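Posted Mar 6, 2025
By Ursina Gruber

I had promised myself that I would get through the mending pile before spring, and of course the pile grew while I was promising. It lives in a corner on the marble floor in our little back room in Flatmont, the room with the leaf wallpaper I was so sure I'd be tired of by now (I'm not, I love it more every year). So I made a big pot of tea, put the radio on low and carried everything in.
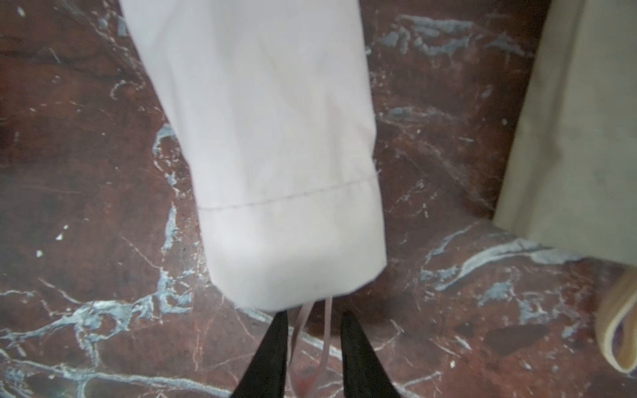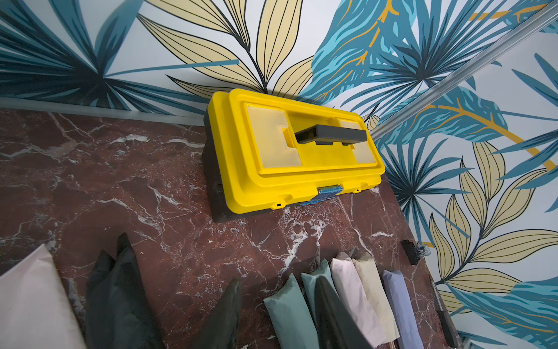
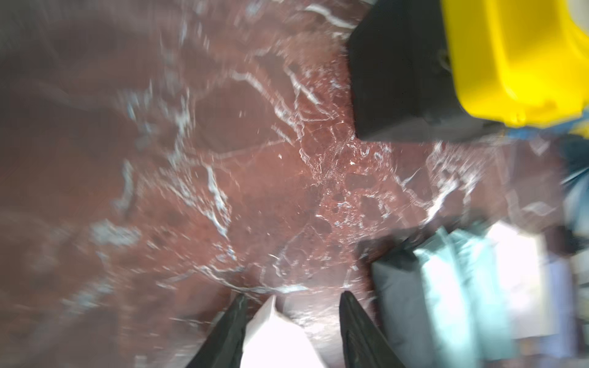 The pale one with the ties was the piece I had been putting off longest. Light fabric like that shows everything, every crease and every smudge, and I wanted to go over the hem slowly before I decided whether to unpick any of it. I've learned to leave old stitching alone if it's still doing its job! The ties are another matter, because thin ones like these love to knot themselves around anything they meet, and I have lost whole evenings to a knot that a little patience would have prevented.

The yellow box is my sewing box, and yes, I know it's a toolbox. I had a pretty wicker basket for years and it snagged every single thing I put near it, so one July I gave up and bought something with a lid that wipes clean. The small covered compartments on top are just right for buttons and snaps, and the scissors and the big spools go down below. I keep meaning to find a better answer than blue tape for the front, but the tape keeps winning.

I asked around about washing delicate things before or after mending, and got as many opinions as I have cousins. Mirjam Aigner wrote back that she always washes first, in cool water with hardly any soap, and lays the piece flat on a towel overnight, as a hem sewn on unwashed cloth can pucker the first time it gets wet. She also told me to stop ironing straight over ties and to tuck them up out of the way under a handkerchief, which I had never once thought of.

So that's my plan for the rest of the pile. Wash, dry flat, press gently, and only then thread a needle. I still have two pillowcases and a blouse of my mother's to do, and the blouse needs a button I haven't been able to match anywhere. If you have a jar of old pearly ones at home, the small kind with 2 holes, do let me know and I'll send you a picture of what I'm after.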